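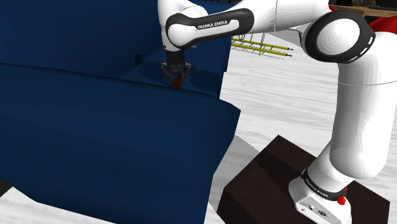 Setting up a Nulent survey takes three screens: Sample, Questions and Weights. Start with Sample, as the other two stay locked until it is saved. The colour theme can be changed later under Display. Dark navy with white, like the big block and the arm over it, prints poorly on grey paper, so choose Light if you mail out your toplines.

4 min read

Section 3: Weighting a voter poll

1. Open Weights and choose your riding file.
2. Enter the number of completed interviews. The practice file has 287.
3. Tick Age, Region and Past vote.
4. Press Run and wait for the margin to appear.
5. Save before you close the tab.

Note: Groups with fewer than 22 people are merged with the next one.

Caution: Do not weight the same file twice. The second run replaces the first and can't be undone.

Comments

Natalina Ferraro: Step 3 left out Past vote for me until I reloaded the riding file.

Brunello Dal Bello: Same here. Our July poll had over 70 blanks in that column. Filled them with "Refused" and it ran.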